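**Atelier robotique, séance 3 : ce que vaut un taux de réussite**
Notes de cours, février 2019. Groupe d'Adom Nyarko et d'Albane Chauvin.

On reprend le tableau laissé en plan la dernière fois. L'équipe Grernisa annonce 61 prises réussies sur 100. Avant de recopier ce chiffre dans votre rapport, demandez-vous ce qu'il mesure. Réussie selon qui ? Kwame Nutsugah compte une prise dès que le tissu quitte la table. Nana Abubakari exige qu'il arrive dans le panier. Avec deux définitions dans la même colonne, le total ne veut plus rien dire, et je ne le noterai pas.

### Ce que je lis trop souvent

- « Le robot sait ranger le linge. » Il a refait des gestes montrés à la main, sur une seule table. Je doute qu'il sache grand-chose.
- « Les échecs sont dus à l'éclairage. » Peut-être. Qui l'a vérifié ?
- « Il suffira de plus de démonstrations. » C'est possible, mais personne ne m'a encore montré de courbe.

### Pourquoi le tissu

Un cube a des faces et une position, et on sait dire où il est. Un vêtement froissé n'a rien de tout cela. Il se replie, déborde, cache ses propres bords. Un sac en maille pose un autre problème : clair, ajouré, souvent plat, avec une couture qu'une caméra peut prendre pour un contour d'objet. Ajoutez un panier tressé dont le bord est plus épais que la paroi, et la question « où fermer les doigts ? » devient franchement désagréable.

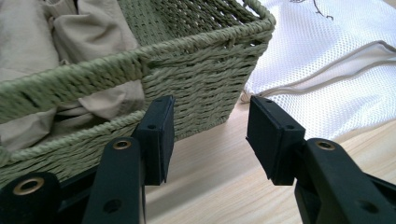
Custódio Marinho propose de noter, pour chaque démonstration, l'écart entre les doigts juste avant la fermeture. L'idée me paraît bonne, à condition de fixer à l'avance ce qu'on appelle « juste avant ». Sinon chacun choisira l'instant qui l'arrange.

### À rendre en juin

1. Une définition écrite de la réussite, en 2 phrases au plus, signée par toute l'équipe.
2. Le décompte complet, essais abandonnés compris.
3. Trois échecs racontés en détail, avec une cause supposée et le test qui permettrait de l'écarter.

Pas de vidéo accélérée. Celle du projet Plultadik était très jolie et je n'y ai rien appris.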